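3.2 The ironwork and its journey

The second group of records concerns the iron itself, and here the Fellness archive is a delight. Section 3.1 showed that the footbridge at Sirar was ordered as a kit, with every casting numbered before it left the yard. The packing lists let us go further. They name 153 separate castings, sorted by span and by side, and they give the order in which the crates were to be opened on the riverbank. We had expected a bill of sale and perhaps a sketch. What we found was close to a full building manual, written in a clear hand and corrected in red by someone who plainly knew the work.

The corrections are the best part. On the list for the east tower, the red hand moves six crown plates from the last crate to the first, then adds a note: "wanted early, see Fodor." Fodor was an older bridge from the same foundry, upstream of Sirar, and the note suggests that its builders had waited on plates that were buried under everything else. If this reading is right, the yard was learning from one job to the next and writing down what it learned – a habit that historians of colonial ironwork have often guessed at but seldom been able to show on paper. 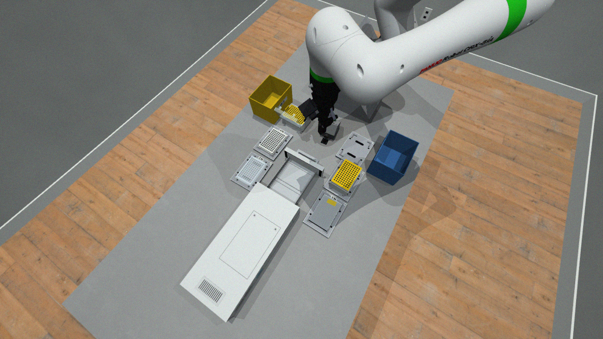 The marks on the surviving castings agree with the lists to a surprising degree. Most of the numbers that can still be read under the paint fall where the packing order says they should. The exceptions cluster at the west end, where a flood repair brought in new railings from a local shop. These later pieces carry no numbers at all, and their moldings are shallower and a little uneven. We find them lovely. They are also useful, for they fix the limit of the original work more firmly than any written source.

How the crates traveled is a harder question. The shipping book records two sailings, the first in April, and gives the weight of the cargo but no route. Earlier writers assumed a direct passage. The harbor dues at Falteo tell another story: a cargo of "bridge iron, cased" was landed there, stored for 45 days, and loaded again onto smaller boats. Falteo had the only deep quay on that stretch of coast, and the river mouth below Sirar was too shallow for a loaded ship. A stop there makes good sense, and it would explain the storage fee that appears in the final account without any label.

The storage fee matters for a second reason. It was paid by the town and not by the foundry, and it came to more than the wages of the whole riveting crew for the first span. The town minutes grumble about it for three meetings in a row. By the third, a motion to finish the bridge in timber had been put forward and lost by a single vote. It is thrilling, after so many years of reading about this bridge as a symbol of imperial confidence, to see how near it came to being half iron and half wood.

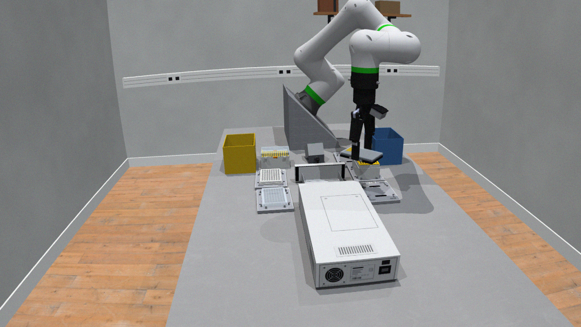
Vol. 12, No. 1 | 2026-01-04 | p. 200

The people who put the bridge up are much less visible than the iron. Pay sheets survive for the first span only, and they group workers by trade with no names given. Even so, the sheets show that the riveters came with the cargo while the masons and boatmen were hired at Sirar. The masons were paid by the course, the boatmen by the trip. From the boatmen's tally we can follow the crates upriver almost day by day, and the order matches the red corrections – crown plates first.

One puzzle remains. The lists include a pair of lamp brackets for the center of the main span, and the final account charges for them, yet no early view of the bridge shows a lamp there. The bolt holes exist and were filled with lead at some later date. Either the brackets were fitted and soon removed, or they were never put up and the holes were drilled at the yard as a matter of course. We lean toward the second answer, as the paint layers around the holes show no shadow of a base plate. Section 3.3 takes up the question of lighting again with the ferry company's complaints.

Fig. 4. Supply route of the Sirar ironwork, from the foundry yard through Falteo to the riverbank, as rebuilt from the shipping book and harbor dues.

Shares 6 | Comments 0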